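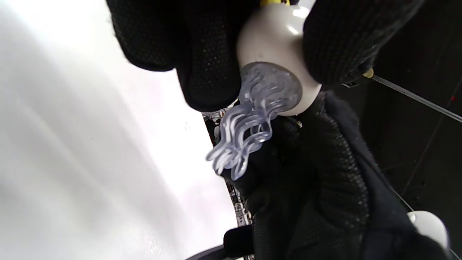

*Photo: Ponari visitor program, assembly room*

On Wednesday I took the morning bus to Stumdale to visit the Ponari works, where small plastic goods are put together and packed. I had one question with me: can a machine do this work already? In our own shop at Pusham we have discussed it since January, and I wanted to see before I gave an opinion.

The tour began at 10 in the packing hall. There the answer is easy. A robot arm from Bouazza closes cartons and puts them on a pallet, and on the day before our visit it had finished 2,973 of them. It stopped once while we were watching, when a carton came with an open flap, and an operator pressed the flap down and started it again. All 13 visitors took a photo of this, I think, and so did I.

The assembly room is quieter, and for me it was more interesting. The work there is done in black gloves with a dotted, grippy surface. One of the pieces is a white dome, smooth and very glossy, and to its flat side goes a clear part with wavy strands, like a small jellyfish. A hard dome is a simple thing to hold. The strands are another matter -- they are thin and transparent, and they catch the light everywhere. Our guide told us that Bouazza tested a camera system on parts of this type, and that it often lost the edge of the clear plastic. 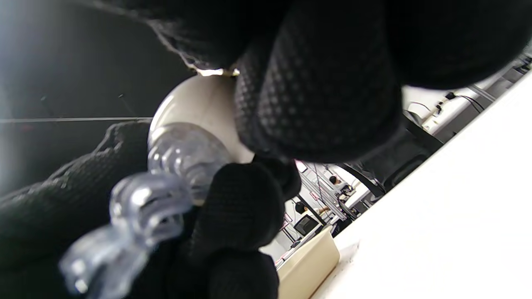 *Gloved hand with a white rounded piece and its clear ridged nozzle.*

I was allowed to try one join myself with a spare part. I noticed how much I corrected with my fingers without thinking: a little turn, a little less pressure. The guide said that a gripper can be taught this for one shape, but Ponari changes shapes often, and an order of 1,000 pieces is too small to pay for the teaching.

At home I have the same impression. My vacuum robot cleans the floor well, but I would not ask it to pick up a wine glass.

For Pusham I will suggest that we look at a carton machine first and leave the assembly benches as they are. Ponari will open the doors again in the fall -- places must be reserved at the gate office, and closed shoes are required.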